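3/13/24

Notebook, hand-held collection, cart task. Written by me (Arif Ngau), please correct if I remember something wrong.

Today we continued with the service cart. The task is the same as on the Moussa list: open the shelf under the tray, take out one item, put it on the tray, close the shelf. We show it with the two hand-held grippers and later the policy should do it with the arms. Zawadi Mabula was the demonstrator for the first part and I did the rest.

Before start I repeated the marker check, as Osamu Sugawara asked after the bad session in September. The cube must be seen by the gripper camera when it is brought near the jaws, and the pose must not jump. The left gripper passed at the first try. The right one jumped when the cube was turned so that one face was looking almost straight at the lamp. I turned the cube a little and the jump went away. I am not sure this is a real fix. Maybe the face is too glossy under the ceiling lights and we should print it again on matte paper.

Clock sync: head camera and both grippers restarted together, then the clap. Offset was 5 ms on the left and 20 ms on the right. The right is too big for my taste. Rawan Nimri says the Tedetti script corrects it afterwards, but she also says the correction is computed only one time per session, so if it drifts we will not know. I will make a second clap at the end from now on.

Notes about the way of demonstrating:

- Approach the shelf from the front and slow down before contact. When I go fast the fingertips touch the edge at an angle and the width signal has a small bump.
- Keep both markers in view of the head camera. My bad habit is to look at the item and not at the hands, and then the left marker leaves the view. Zawadi does this much better than me.
- Glass items are last. For the cups, take the rim from outside, do not put one finger in.
- If something goes wrong, do not repair it quietly. Say "reset", put hands back to the start position, and the operator marks the episode as failed. I repaired two of them quietly and had to delete them.
- The pull of the shelf should be one movement. Stops in the middle confused the old Starnuris model, it learned to wait there.

We have now 1,000 good episodes for the cart in total. The plan says 2,000 before we train again. Zaid Srour wants to train already at this number to see if the shelf part is learned, and I agree with him, it costs only one night of the machine.

Marker cube and grippers at the cart: 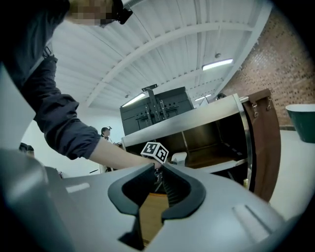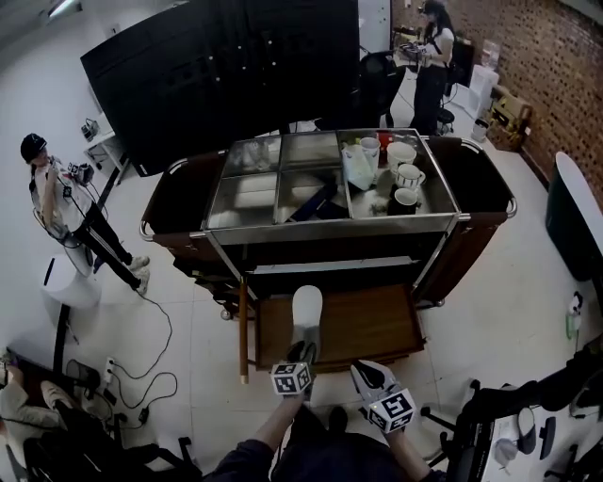

One more thing about the tray. We never wrote down how the items are arranged at start, and I think this matters. Zawadi puts the cups back where she found them, I put them where there is space. For the policy this is maybe good variation, but when we compare success rates it is not fair. Proposal: three start layouts, written on a card, and the operator says the number before each episode. Catville did it this way for the drawer task and their table of results is much easier to read than ours.

To do:
- print the right cube again, matte
- ask Rawan where the offset is stored in the log
- second clap at the end
- layout cards (me)
- check the episodes from before lunch for a lost left marker, Osamu has the script

Battery of the right gripper was low at the end, it is on the charger now.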